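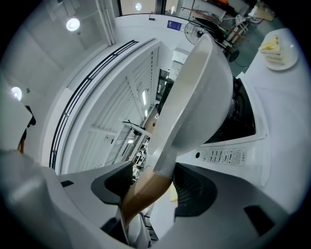 Unit 4: Collecting Demonstrations with the Hand-Held Gripper
Course handout, Robot Learning Project Lab
Instructor: Tatiana Dvořáček
Lab assistants: Nelly Giraldo, Branislav Havlíček

Read this before your first kitchen session. You will need sections 1 to 4 on the day and sections 5 to 8 for the write-up. The safety sheet from Unit 1 still applies and is not repeated.

1. What you are doing in this unit

In Units 2 and 3 you trained a policy on data we gave you. In this unit you record the data yourselves. Each team gets one kitchen task, records demonstrations of it with the hand-held gripper, cleans the recordings, and trains the same network you used in Unit 3. Your grade depends mostly on the quality of the data and on how well you explain what went wrong. A team whose policy fails every trial can still get full marks on the report.

The tasks this term are pan handling, plating, drawer and door opening, and wiping. Pan handling is the hardest of the four and was the most popular last term, so teams are assigned by draw. You may swap with another team if both agree and you tell Nelly before the first session.

2. Terms used in this handout

Demonstration: one recording of one person doing the task once, from the start pose to the end pose.

Episode: a demonstration after trimming. One demonstration gives at most one episode.

Start pose: where the gripper is held when recording begins. It is marked on your task card.

Wrist view: the video from the camera on the gripper. This is the only video your policy sees. If you can't tell from the wrist view what the hand should do next, neither can the network.

Gripper width: the distance between the finger pads, logged with every video frame.

Dropout: a stretch of a recording where the position tracking is lost. Short dropouts are filled in by the software. Long ones mean the demonstration is thrown out.

3. Before you record

Book the kitchen on the sheet by the lab door. One team at a time. Sessions are two hours including cleanup, and the next team is allowed to start knocking at ten minutes to.

Charge the gripper the night before. A full charge lasts a session if you turn the camera off between sets.

Do the following in order:

Wipe the finger pads with a damp cloth and let them dry. Grease on the pads changes how things slip.

Run the width calibration. Close the gripper fully, press the button, open it fully, press again. Jundum will show two numbers. Write both in the log. If the closed value has moved since the last session, run it again before you call anybody.

Run the mapping pass. Walk slowly through the whole area you will use, with the camera pointing at things that have edges and texture. Blank walls and shiny counters are bad for tracking. Take a full minute over this. Most long dropouts last term came from teams that did the mapping pass in fifteen seconds.

Record one test demonstration and play it back. Check that the pads are in view, the clock is running and the width trace goes down when you grip.

If the test looks right, start your first set.

4. Recording

Work in pairs. One person holds the gripper and the other resets the objects and keeps the log. Change places after each set. A set is 8 demonstrations with the same person and the same layout.

Move at about half the speed you would use with your own hand. Don't stop in the middle of a motion to think. If you lose track of what you are doing, finish or abandon the demonstration, mark it in the log and start again. Pauses are a real problem for this network. It learns that standing still is a reasonable thing to do over a saucepan, and then it does it.

Keep your other hand out of the wrist view. The robot arm has one gripper and can't steady a pan with a hand it doesn't have.

Vary the layout between sets. Move the pan, turn the handle, change what else is on the counter. Don't vary the layout within a set. Leave the ordinary clutter of the room alone. We want the policy to cope with it, and a counter cleared down to the bare surface makes a data set that works only on bare counters.

Notes for pan handling teams

Grip the handle with the pads flat against it on both sides. If only the tips of the pads are touching, the pan will rotate when you lift it.

A full pan is a long lever. The load is out at the bowl and you are holding it by the far end. Use no more liquid than the line on your task card.

Tilt from the wrist and follow with the forearm. The robot arm we use in Unit 5 has a joint limit near the end of a steep pour. If you tilt past the limit marked on your card, the motion can't be replayed, however good it looks in the video.

Watch the handle. Sauce on it makes the grip less reliable, and it also changes how the handle looks to the camera. You may record with a dirty handle, but log it. Put D in the surface column. Do not mix clean and dirty handles inside one set.

All pan work this term is done with the heat off. The liquid is at room temperature. The cooktop controls are not part of your task.

Notes for plating teams

Soft food compresses. Log the gripper width at which you picked it up and try to keep it the same within a set. Food that has been handled more than a few times stops behaving like food and should be replaced. Anything used in a session goes in the bin afterward. Do not eat it.

Notes for door and drawer teams

Start with the handle outside the wrist view in at least one set out of four. The policy needs to learn to approach it.

Notes for wiping teams

See Branislav for the cloths. Kitchen paper tears and leaves pieces on the pads.

5. The log

Every team keeps one log file on Koubek, in the folder with your team name. Fill it in while you record. A log written from memory that evening is easy to spot and costs you marks.

Columns: set, demonstration, holder, layout, surface, result, remarks.

Result is one of four letters.
S: task completed.
P: partly completed, no reset needed.
F: failed.
X: stopped by the holder.

Sample lines from the pan handling log kept by Sabina Slanina and Eduard Brabec last term:

3, 1, SS, handle left, C, S, none
3, 2, SS, handle left, C, S, slow start, trim
3, 3, SS, handle left, C, P, pan turned in pads on lift
3, 4, SS, handle left, C, X, cable on counter
4, 1, EB, handle right, D, S, handle wiped after this set

The remarks are short and they say what happened. "Bad" is not a remark.

6. Cleaning the recordings

Upload at the end of the session. The processing script runs overnight and puts a report in your folder by 7 a.m. It lists each demonstration with its length, its dropouts and a width plot.

Go through the report together with the log. For each demonstration decide to keep, trim or drop.

Keep it if the task was completed and tracking is good throughout.

Trim it if there is dead time before the first motion or after the last one. Leave half a second at each end.

Drop it if there is a long dropout, if a hand other than the gripper touches the object, or if the result is X.

Results marked P and F stay on the server but do not go into training. You will need them in section 8.

For scale, last term's class recorded 2,443 demonstrations over all four tasks. The pan handling teams recorded 587 of those, and 175 were dropped in cleaning. Most of the losses were tracking. The second largest group was pans turning in the grip.

7. Training

Use the Unit 3 configuration without changes for your first run. Change one setting at a time after that and keep the results of every run, including the poor ones. Jobs go through the Konen queue. Each team may have one job running and one waiting. Jobs over the limit are removed without a message, so check the queue if yours seems to have vanished.

Hold back one full layout for testing. Do not hold back random episodes from every set. Episodes in one set look almost alike, and a test on near copies of the training data will tell you that everything is fine.

8. The report

Six pages at most, one report per team. Include:

The task and how you varied it, with a table of layouts.

How many demonstrations you recorded, kept, trimmed and dropped, with reasons.

Training curves for your first run and your best run.

Three failed demonstrations from your own recordings. For each, give the moment it went wrong, what the wrist view shows at that moment, and what the width trace shows. If the two disagree, discuss it. A pan can turn in the pads while the width hardly changes, and a pan team that looks only at the trace will miss it.

One thing you would change about the task card.

Leave out general background on imitation learning. We know it.

9. Cleanup

Pans, plates and cloths are washed and put back before you leave. Wipe the counter and the cooktop. Wipe the finger pads again and leave the gripper open on the charger. Never put the gripper under the tap. If liquid gets into the housing, switch it off, leave it off and tell Branislav the same day. The pads can be replaced. They come from Bruvex in packs and there is a spare pack in the second drawer. Note it in the log when you change a pad and rerun the width calibration.

10. Questions

Tracking and hardware: Branislav Havlíček, lab bench, afternoons.
Log, grading and swaps: Nelly Giraldo.
Training jobs: post in the course forum first. Include the job number and the last twenty lines of output.

Reading for next time: Unit 5 handout, sections 1 and 2, and the joint limit diagram on the back of your task card.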